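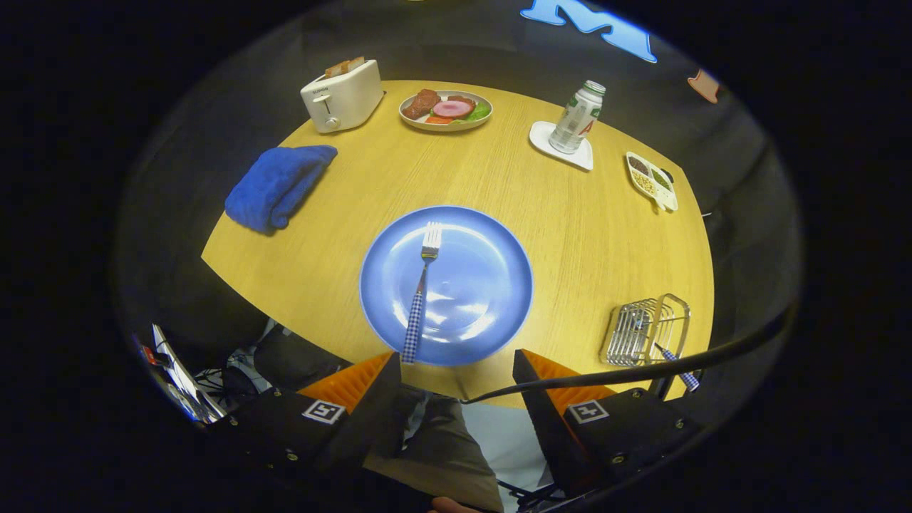
Household Notes

The question of whether a small household should keep a formal breakfast has occupied this writer for some time, and the present entry sets out the position reached after one winter of trying it. Readers who follow these notes for the entries on heating bills and window seals may wish to skip ahead to next month.

By a formal breakfast I mean a meal taken at a table, seated, at a fixed hour, with a plate. The hour in this household is 6:45 in the morning. Before October there was no fixed hour at all. Toast was eaten at the counter or in the car, and coffee was carried from room to room until it was forgotten on a shelf. I do not claim that any harm came of this. The change was prompted by a move to Harer, a town where the bakery opens early and closes at noon, and where the bus to the county offices leaves at 7:40 and does not wait.

The matter of bread should be addressed first. I bought packaged sandwich bread for most of my adult life and did not consider it a subject. The bakery in Harer sells a plain white loaf, a wheat loaf and a rye, all unsliced, and will slice on request if the line is short. The rye keeps for five days in a paper bag inside a closed drawer. The white loaf is past its best on the second evening, although it remains suitable for toast until the fourth day. I have tried freezing all three. The wheat loaf survives freezing well if it is sliced beforehand and if the slices are separated by wax paper. The rye becomes crumbly at the edges, and I no longer freeze it.

Toasting from frozen requires a longer setting, and each machine has its own idea of what the numbers mean. In my previous apartment a three was pale and a four was nearly black. I would advise any reader with a new toaster to spend one loaf learning it, a setting at a time, and to write the results on a card. My own card is taped inside the cupboard door. It has been corrected twice.

On butter, I hold that it should be left out overnight in a covered dish from October until the end of April, and kept in the refrigerator for the remainder of the year. Visitors have objected to this. I have noted the objections. Cold butter tears soft bread, and no amount of care with the knife prevents it.

Jam presents a greater difficulty in this town. The general store carries one brand in three flavors, and the apricot is usually gone. For a time I ordered marmalade by mail from Srisuk, a small grocery importer two counties to the south, whose jars arrive wrapped in newspaper and have never yet been broken. The shipping, however, costs nearly as much as the jar. In February I placed a single order for 16 jars, which brought the cost of each down considerably, and I have been giving them away ever since.

Eggs were part of the original plan and were abandoned in the third week. A boiled egg takes the attention of one person for the whole of the time that same person would otherwise spend looking for keys. I have kept eggs for Sundays and for holidays, when there is no bus to be met.

As to the table itself, the rule adopted was that it be set the night before. It is a modest rule and the one I have found hardest to keep. The plate, the fork, the knife and the cup go out after the supper dishes are dried. On the evenings when I did this, breakfast took place on time the next day. On the evenings when I did not, I was more likely to be found standing at the counter. I kept a tally in a notebook for the first 100 mornings and can report that 42 of them were preceded by a table set in advance. I had hoped for a better figure.

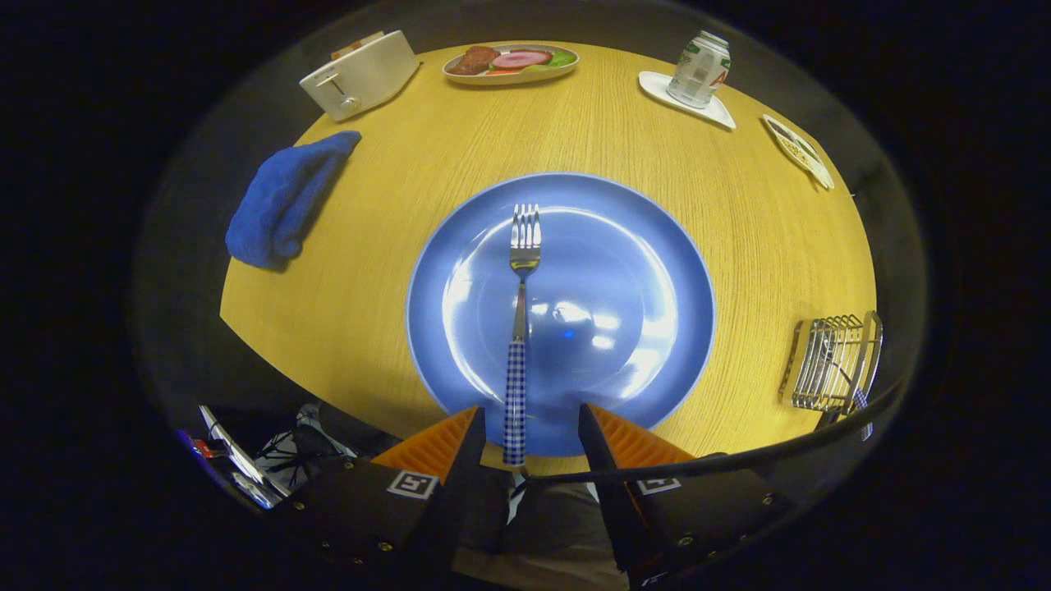 Blue plate and checkered fork.

Some correspondence has reached me concerning the wisdom of using a full-size plate for two pieces of toast. I understand the argument. A small plate is quicker to wash and takes less room in the rack. My answer is that crumbs travel, and that a wide plate catches most of them. There is also the matter of fruit. From January onward I have added half a grapefruit or a sliced pear to the meal, and these require room of their own if the toast is to stay crisp.

Coffee remains unsettled. I own a stovetop pot, and I also own a drip machine made by Plarkel, which was given to me when I left my last position and which I feel some duty to use. The stovetop pot makes the better cup. The Plarkel has a timer and can be made ready at the same time as the table, but its clock loses several minutes a week and must be reset after every power failure, of which Harer had seven this winter. For the present I use the machine on working days and the pot on weekends — an arrangement that satisfies neither appliance.

A word should be said about reading at the table. I had intended to forbid it. A meal of this kind, as I was raised to understand it, is for conversation or for quiet. In practice I live alone for most of the year, the conversation is limited, and the quiet was very well supplied already. The newspaper was admitted in the second month. The telephone has not been admitted, and is left to charge in the hall until the dishes are done.

Expenses have been recorded as follows. The household spent about 60 dollars a month on breakfast before the change, much of it at the counter of the Flodunix gas station on the county road, where a coffee and a wrapped roll could be had without leaving the line for the pumps. The present cost is lower by a third, if the February marmalade is left out of the calculation. I have left it out.

There were failures. In the week of the ice storm no bread was to be had and I ate crackers. A cold in March put an end to regular hours for nine days, and it was harder to resume than it had been to start. I also found that a fixed breakfast hour requires a fixed hour for bed, a consequence I had not considered when I wrote out the plan, and I have missed a number of evening concerts at the library as a result.

My recommendation, for households of one or two persons, is to adopt the table and the hour first and to leave the menu alone. I attempted all of it at once. A reader who simply sits down with the same toast as before will have done most of what I have described in this entry, and at no expense.

Next month's entry will return to the storm windows. The replacement latches have arrived, and two of them are the wrong size. Readers who wrote to ask for the pear and ginger recipe will receive it by mail once I have found the card.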